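2025-02-13

Folding bench, trousers

Moved everything over to the wood table this morning. The gray laminate one was too close in color to half the clothes and I kept losing the hems when checking folds afterward. The orange-brown top is better for that. It is also slicker, so a stack shifts if you lean on the table - lean on the wall instead.

Worked through the Costa box first. Most of it is heavier cotton and holds a crease without any trouble. The Gruvudard pairs are softer and want to open up again at the knee if they are only folded in half twice. Third fold fixes it.

Fold used today:
Zip closed, legs together, seat pulled out flat so the crotch point does not stick out past the leg.
Hem up to just under the waistband, then in half again.
Turn the stack so the pocket seam is on top.
Press down with a flat hand, count to 3, leave it.

Finished stacks go at the far left of the table with the middle kept clear for the next pair. I tried it the other way in September and kept knocking the done pile when I reached for the undone one. The heathered gray pair is the reference for size - match the rectangle to that one and the stack will fit the Storkitz bin with the lid on.
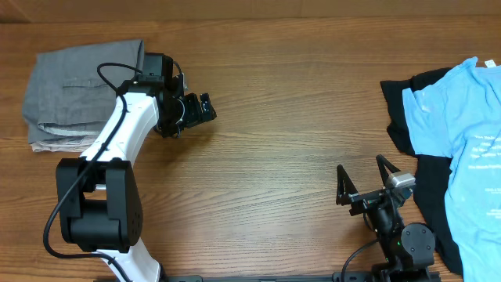
Problems

Lower edges. On the gray fabric the folded layers at the bottom come out paler than the top and look a bit frayed or creased. Need to go over a few pairs by the window before deciding if it is wear or just the way the cloth bends. Not rejecting any for it yet.

Drawstrings. Two of the Brusow pairs have them. Tuck inside the waistband before the first fold, otherwise there is a lump under the top layer and the next stack slides off.

Table grain. The long streaks run left to right, so I have been lining the hem up with them in place of the tape. Good enough for trousers. Would not trust it for shirts.

Count at the end: 41 pairs folded, 9 redone, all of the redone ones from the soft lot. Bins are labeled and on the lower shelf.

Still to do: shirts, second Costa box, find the lint roller.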